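Asura 9 notes, thread. I've had the retail unit for long enough to separate the spec sheet from what the phone does. Posting in pieces.

1/ Panel first. The listing says 100 Hz. The default setting is adaptive, and on my unit it falls back to 60 in most third-party apps. Forcing the high rate is a toggle under Display > Motion > Advanced. It resets after a system update, so check it again each time.

2/ Memory is 8 GB. There is no second tier for this region. The "extended" figure on the box counts storage used as swap. I turned that off and saw no change in how often background apps reload.

3/ Storage is the slower of the two grades Asura ships. Large installs take noticeably longer than on last year's model. Photo burst saving is where it shows up most.

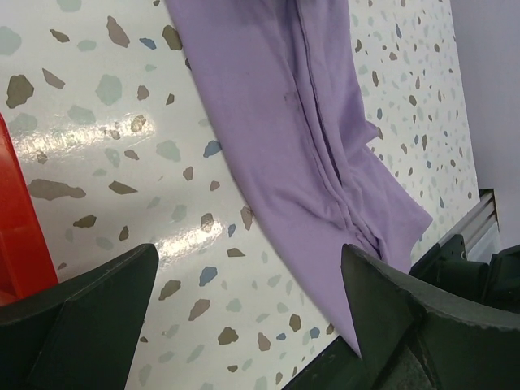
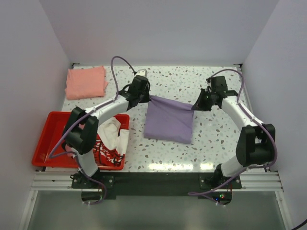 Bedport, 4 June 2022

4/ Battery. The Pomwood test loop (video, maps, idle, repeat) gave 366 minutes of screen-on time with the high refresh rate forced. Adaptive mode does better, but I don't have a clean run yet. Will add it when I do.

5/ Charging: the brick in the box is not the fast one. The fast one is sold separately, and third-party chargers negotiate down to the base rate. Chaudhary's cable tester reads the same limit on each cable I tried, so the cable isn't the cause.

6/ Radio. Dual SIM works, but only slot one gets the full band list. If you use a data SIM and a voice SIM, put data in slot one. The quick start sheet doesn't mention this. The full PDF manual does, in the appendix.

7/ Software: two years of updates promised, with the next major version listed for December. Bootloader unlock requires an account and a waiting period. I've applied and will report back.

8/ Open items: adaptive battery run, low-light video, speaker level at full volume. Replies with firmware build numbers are useful. Replies without them I can't compare to anything.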